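Home Docs Packages Issues Changelog

Grirkell: two-arm align-and-insert control stack

Jalen Quintanilla, 7/29/22

Print this page | E-mail this page

## What this is

Grirkell is the planning and control layer used in the Rarkgate two-arm cell. It takes a wrist camera stream from each arm, estimates the pose of a held part relative to a receiving part, and closes a servo loop until the two axes line up. It does not do grasp selection. Use Salameh for that, or grasp by hand in teach mode and start from there.

The code assumes that one arm holds and the other approaches. Both arms moving at once is supported by the planner but not by the servo node, and the launch file will refuse that combination.

## Packages

- `grirkell_core`: frames, transforms, logging, parameter checks
- `grirkell_percept`: wrist camera pose estimation
- `grirkell_servo`: velocity controller and contact monitor
- `grirkell_plan`: coarse approach, collision model, retreat
- `funero_bridge`: message translation for the Funero arm driver

`funero_bridge` is pinned to driver interface 4. Older drivers report joint effort with the sign flipped on the wrist roll axis, and the contact monitor will trip on startup.

## Running

1. Bring up both arm drivers and check that each one publishes joint state.
2. Run `grirkell calib check`. It prints the residual for each wrist camera. Anything over 5 pixels means recalibrate.
3. Start perception with `grirkell percept --side hold`. The approach side starts on its own when the planner asks for it.
4. Start the servo node last.

If the servo node comes up before perception it waits 3000 ms for a pose and then exits with code 101. The exit code is deliberate and the supervisor script looks for it. Do not wrap it in a retry.

## Frames

Every pose is expressed in the holding gripper frame: z out along the fingers, x toward the left finger as the wrist camera sees it, y by the right-hand rule. The approach arm's tool frame is converted once, in `grirkell_core/frames.py`, and nowhere else. Several old bugs came from converting twice.

## Perception notes

The estimator segments the held part by color, fits an axis to the mask, and then refines the tip position on the edge image. The roll angle of a threaded part is not recovered. Pitch is read from the part file.

The finger mask is static and stored per gripper. Regenerate it after changing fingers, with the gripper at the opening you intend to use. A mask made at full opening will clip the part on a narrow grasp. 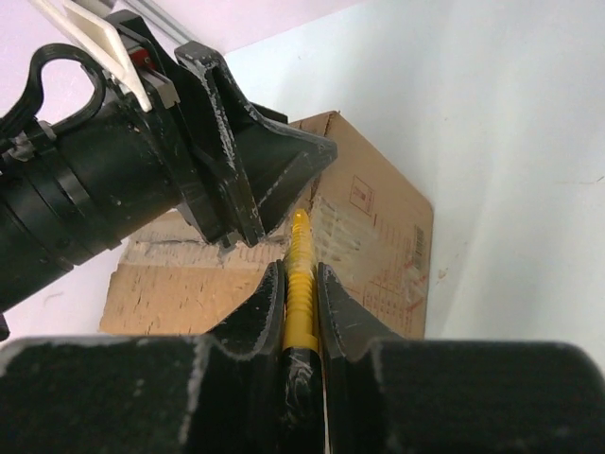

The depth of the receiving rim is the weakest estimate in the system. It comes from the rim ellipse, and a faceted rim gives a biased fit when one facet faces the camera. Set `rim_model: polygon` for those parts. It is slower, and the servo rate drops to match, so lower `k_lateral` at the same time.

Background subtraction is off by default. Turn it on only if the backdrop stays put between runs. Printed cardboard is acceptable with it off, provided the print is not close in hue to the part.

## Known issues

- Cable loops on the approach arm are not in the collision model. Add a padding cylinder in `plan/extra_geometry.yaml`.
- Scuffed fingers raise false edges near the mask border. `edge_margin` helps up to a point.
- The retreat motion ignores `max_tilt`. Fixed on the January branch, not merged.
- Log replay drops the first pose message if the recorder was started by hand.

## Reporting

Attach the parameter dump and the replay log from the failing run. Logs without the calibration residuals cannot be used. Send patches against `main`, one package per patch, with the package name at the start of the subject line.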